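Dağdelen Well Repair, Progress Report
1/2/20
Prepared by Kevser Tokgöz

Work on the village wells is on schedule. We have cleaned and relined 10 of the 13 wells in the grant. The other three are on the north slope, where the track is closed to trucks until March.

The new hand pumps came from Dimex in two deliveries. One pump had a cracked handle and was replaced at no charge.
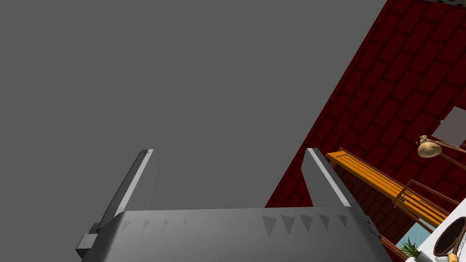

Spending to date is slightly under plan. We saved on gravel by buying it from the Jostora quarry, and put the difference toward spare seals and rope. Water samples from the finished wells went to the lab last month, and four results are still out.

Nearly 970 people now draw water from the repaired wells. We ask that the second payment be released before the north slope work begins, so that the crew can be booked.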